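Last revised 15/02/2020

## Sorting and storing mixed cutlery

Applies to loose cutlery from more than one set, as kept in shared kitchens, holiday lets and workplace canteens. For a single matching canteen in its own fitted tray, only the section on drying is of use.

### Before sorting

Clear a flat surface at least as wide as the containers placed side by side. Wipe it and dry it. Tip the cutlery out in small batches. A full drawer emptied in one go forms a heap, and forks at the bottom of a heap scratch whatever is dragged across them.

Separate anything with a non-metal handle first. Plastic and resin handles are usually fixed with adhesive, which softens with repeated hot washing. Check each one by holding the metal end and twisting lightly. If there is movement, take the piece out of use until it has been re-fixed.

### Containers

Open plastic bins are suitable for sorting and for short-term storage. Choose bins with a lowered front rim where possible, as pieces can then be taken out without lifting the bin. Depth should be less than the length of a teaspoon.
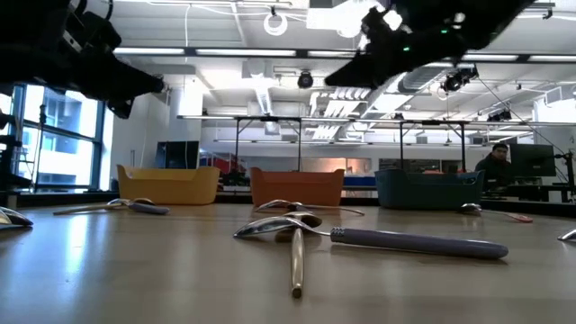

Colour is the quickest form of label. Assign one colour to each category and do not change it afterwards, even if a bin is replaced. The category may be type (spoons, forks, knives), set, or destination. Where sets are mixed, go by set first: the gold-handled spoons and those with purple-grey handles can be told apart at a glance, so they go to yellow and orange respectively, and teal takes the remainder. Crossed pieces should be lifted apart, as sliding one bowl over another marks the finish on coloured metal.

Keep the bins in a row at the back of the surface with the work in front of them. Reaching over a bin to get at loose cutlery is slower and tends to knock the rim.

### Washing coated pieces

Gold and bronze tones are normally a thin coating over stainless steel. The following applies unless the maker's instructions differ:

- Wash by hand in warm water with a mild detergent.
- No scouring pads, cream cleaner or silver dip.
- Do not soak with plain steel cutlery for more than 5 minutes.
- Rinse and dry at once with a soft cloth.

### Drying

Ridged collars between neck and handle hold water. Run the corner of a cloth round the collar, then stand the piece handle up for some 11 minutes before putting it away. In August or in any humid kitchen, leave it longer.

### Stock check

The Brotholm kitchen holds 1,415 pieces across all sets and is checked by weight, one bin at a time. Weigh the empty bin first and write the figure on its base. Smaller kitchens, such as Grinness, can check by eye.

Replace a set when four or more of its pieces show wear through the coating. Odd pieces from Posville go in the remainder bin.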